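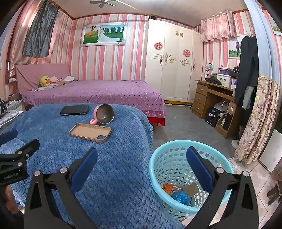
Step 4: Fitting the foam helmet

1. Put the balaclava on first, then lower the helmet from the back. I always catch my ears otherwise!
2. Do up the chin strap - two fingers should fit underneath.
3. Switch on the Duvau fan and let it run for 30 seconds before you close the visor.

Note: my visor is the smoked Jitaru one, and stairs are hopeless in it.

Caution: take the helmet off after 60 minutes, sooner if you feel dizzy.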